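Search the files Go Clear

Last updated: 2022-01-10

Torkville Age Labels: a table of age ranges given to picture books

README

This table holds 3,000 rows. Each row is one edition of one picture book or board book, with the age range printed on it, the age range given by the seller, and the age range given by the library that shelves it. The three often disagree. I started the table because a bookseller told me the labels were "worked out by experts," and I wanted to see what that work looked like. I still haven't seen it.

If you came for a tool that tells you which book suits a child of four, you're in the wrong place. Nothing in these files can do that, and I have doubts about anything that says it can.

What is in the folder

labels.csv is the main table, one row per edition. sources.csv says where each label was read and on what kind of surface (back cover, inside flap, shelf sticker, web listing). changes.txt is a plain log of fixes. There is also a file called old_labels.csv, left over from the first version. Please don't use it. The Brastby rows in it were shifted down by one line, so for a while every book had its neighbor's age range, and the averages hardly moved. Make of that what you like. 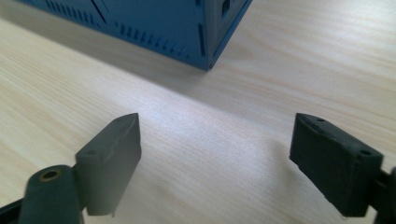 Columns

title: as printed. Where a book has titles in two languages, both are kept, with a slash between them.

format: board, paperback, hardback or cloth. Cloth books are few and I wouldn't build anything on them.

age_low, age_high: whole years. "From birth" is stored as 0. "All ages" is stored as blank in both columns, and so is "for the whole family." A blank here means the publisher declined to say, and I think more of them should.

seller_low, seller_high: the range in the seller's listing. Most come from the Brastby catalog, which fills the field automatically when the publisher leaves it empty. I asked how it fills it and was sent a price list.

shelf_label: whatever the library sticker says, copied word for word. Expect things like "little ones" and "early." I have not turned these into numbers and I'd ask you not to either.

note: free text. Read it before you drop a row.

Known problems

Age ranges get copied. A publisher prints a range, a seller copies it, a library copies the seller, and then the next publisher looks at the library shelf to see where a similar book sits. By the end you have three sources that agree and only one guess behind them. The table can't tell you who copied whom. People who report "high agreement across sources" from data like this should be asked how they ruled that out.

Board books have it worst. Thick pages are taken to mean a baby, so the label follows the cardboard. The same story in paperback will be marked for an older child with not one word changed. There are 25 pairs like this in the table, marked "twin" in the note column, and I suspect there are more that I missed through bad spelling.

Reprints are another mess. Some carry a new range on the back and the old one inside. I recorded the outside, on the theory that it's the one buyers see. Somebody else might reasonably choose the inside, and their results would differ from mine.

Translated books often lose their label on the way, or pick up one made for a school system somewhere else. School starts at different ages in different places, and "ready for first grade" doesn't travel.

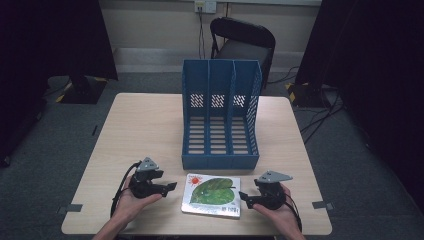 Torkville, January

The second pass over the shelf labels is finished. I read them again without looking at my first copy and then compared the two. I had misread more than I expected, mostly faded stickers and my own handwriting. All of these are fixed in labels.csv and listed in changes.txt, including the ones that make me look careless.

The Mostness branch has since moved to a new labeling plan with color dots. I have seen the sheet that explains it. The dots go by "stage," and the stages are defined by age, so it's the same label with a coat of paint. I have left the Mostness rows at their old wording. If you need the dots you will have to go and copy them yourself, and I'd be glad to have them.

I was also asked to add a "difficulty score." I tried two of the usual formulas on a small batch. Both count word length and sentence length, and both gave a nonsense rhyme a harder rating than a page of dates and place names. Picture books have so few words that one long animal name can move the score by a year or more. I dropped it. A number that jumps like that will still get put in a chart by someone, so it's safer not to supply it.

How the rows were collected

By hand, by reading the covers, with web listings used only for the seller columns. The books came from open shelves and from boxes at the Torkville sale. That means popular books are over-represented and so are books people wanted to get rid of. I don't have a good way to correct for either. Weighting by sales figures would need sales figures, and the ones I was offered came with no account of what had been counted.

Books with no printed text other than the title are included. Some people say these don't belong in reading data. The publishers put age labels on them all the same, which I would have thought was the interesting part. 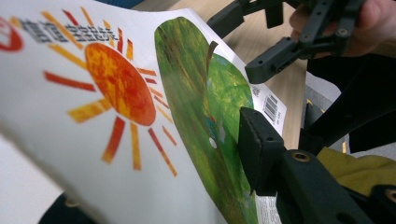 Can I use this table to set age filters on a book site?

You can, the license allows it, but I'd advise against it. The filter would hide books from children on the strength of labels that were probably copied from another label. If you must have one, show the range as what the publisher printed and leave every book findable.

License and credit

Free to use and change. Credit the table by name and say which version you used. If you merge it with the Murakami list, say so clearly, because that list has already taken in an early copy of this one and you will be counting the same rows twice. I wrote to its keepers about this and got a polite reply, and the rows are still there.

Version notes

Version 5 is current. Version 4 had the twin marks in the wrong column. Versions before that are best forgotten, though I know of one report that still leans on version 2, and its main finding goes away when you use the corrected rows.
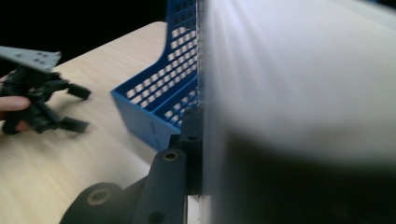
By Blagoje Kolev

A few words on why I keep at it, as I've been asked more than once whether I'm against age labels altogether. I'm not. A warning about small parts on a book with buttons glued to it is worth having. A range that helps a tired grandparent choose between two shelves does no great harm either. What bothers me is the confidence. "Ages 3–5" looks measured. I have written to a fair number of publishers to ask how they arrived at such a range, and the replies that came back mostly spoke of "the feel of the book" — a fine way to pick a book and a poor thing to print as a figure.

Corrections are welcome, with the title, the format and a plain copy of what the label says. Please don't send me what you think it should say. Send the edition date too if there is one. I answer slowly, and I will ask where you read it.

Contact | Copyright Torkville Age Labels | Back to top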